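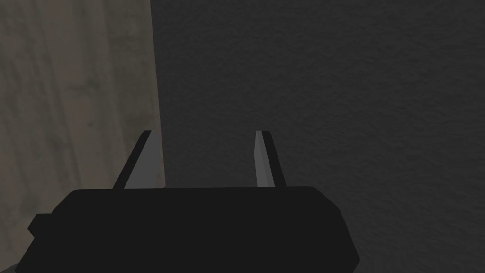
The Great Sourdough Amnesty

Every November the Hudec Street Tenants' Newsletter gives me a page to talk about food, and every November I promise the editor I will keep it to recipes. I have a recipe this time. It is at the bottom, and you will have to walk past some grievances to get to it.

As most of the building knows, we held a starter amnesty in the laundry room last month. The idea was Pongsak Onsri's. He lives on the fourth floor and has been baking longer than the rest of us have been pretending to. His theory was that half the refrigerators in this building contain a jar of flour and water that its owner is afraid to look at, and that if people could bring those jars somewhere without being judged, they would. He was right about the jars. The judging was harder to control.

Eleven households came down. I had expected three, and had brought chairs to match. The jars were lined up on top of the dryers, lids loosened, and Pongsak went along the row sniffing each one like a customs officer. Most of them were fine. People tend to panic when gray liquid collects on top, and I understand it, as it looks like something you would find in a storm drain. It is only hooch, the starter's way of telling you it is hungry. Pour it off or stir it in, throw out most of what's underneath, feed the rest, and in a few days it will have forgiven you. Pink or orange streaks are another matter. So is fuzz. We had one jar with fuzz, and it was carried out to the bins with its lid on. I will not say whose it was, though she knows and has since bought a new jar.

A word about names. I had no idea so many of you had named them. Oldřich Michalík in 3B has a starter called Fidow, which he says is spelled that way for reasons going back to his brother-in-law, and which he has kept going through two moves and a divorce. Fidow is fed rye, lives in a crock, and smells like a good pub. Oldřich brought enough to share, and I took some home and mixed it with mine, an act he later described to me on the stairs as "a pity."

We also had the discussion about discard. I would call it a debate but that suggests two sides listening. One faction believes that pouring starter down the sink is a sin against the wheat farmer. The other has pancakes coming out of its ears and would like its weekends back. I am with the second faction, with one correction: please do not pour it down the sink. The pipes in this building are older than any of us, and what you are pouring is, for all practical purposes, paste. Put it in the compost. If you don't compost, put it in a bag and put the bag in the trash, and tell the first faction you made crackers.

Now to hydration, the subject on which I lost two friends and a Saturday. The books will tell you to weigh everything. The books are correct and I resent them. I baked by the cupful for years and made loaves that were sometimes bread and sometimes a doorstop, and I blamed the weather, the flour, the landlord and the moon. Then Pongsak lent me his scale. My next loaf was good. The one after that was good in the same way, which I found a little insulting. A scale costs less than you'd spend on bad bread in a month, and I have now bought one and stopped talking about the moon.

Flour came up too, at length. The co-op stocks Purkent and Fasano, and there are people on the second floor who will tell you these are as different as wine and gasoline. I bought a bag of each and baked them side by side. The Purkent loaf came out a bit taller. The Fasano loaf tasted a bit better. Then I mislaid track of which slice was which and ate both with butter, and that was the end of my research. Buy whichever is on sale.

The question I was asked most was about timing. How long should the dough rise? I'm sorry to report that the answer is "until it's ready," and that people have been throwing things at bakers for saying so for a very long time. A warm kitchen can get you there by lunch. My kitchen, which faces the alley and has the radiator that only works when it's not needed, takes until I have given up and gone to bed. Look at the dough and leave the clock alone. You want it puffy, a little domed where it meets the bowl, and wobbly when you nudge it. If it has collapsed in the middle like a bad soufflé, you have waited too long, and you should press it into an oiled pan, poke it all over, salt it and call it focaccia. I have served a great deal of accidental focaccia in my life and have never once been asked about it.

Several people wanted the loaf Pongsak passed around at the end, and he has let me print it on the condition that I not improve it.

Pongsak's Laundry Room Loaf

500 grams bread flour
350 grams water, lukewarm
100 grams lively starter
10 grams salt

Mix the flour, water and starter until no dry bits are left. Let it sit, covered, for half an hour. Add the salt with wet hands and squeeze it through. Over the next couple of hours, give it four rounds of folding, pulling each side up and over the middle, with a rest between rounds. Leave it alone until it looks the way I described above. Shape it into a ball, put it seam side up in a floured bowl, and refrigerate overnight.

In the morning, heat a lidded iron pot in the oven at 475 degrees until the whole apartment is uncomfortable. Turn the dough out onto parchment, slash the top, lower it in and cover. Give it 25 minutes with the lid on and 20 with it off. It should be darker than you are happy with. Let it cool before cutting. I know you won't.

Spare starter is on the shelf by the dryers, in the jars with blue lids. Please bring the jars back. Oldřich has asked me to add that Fidow is not on the shelf, and that anyone who wants some should knock after 6 p.m. and be prepared to say what they plan to do with it.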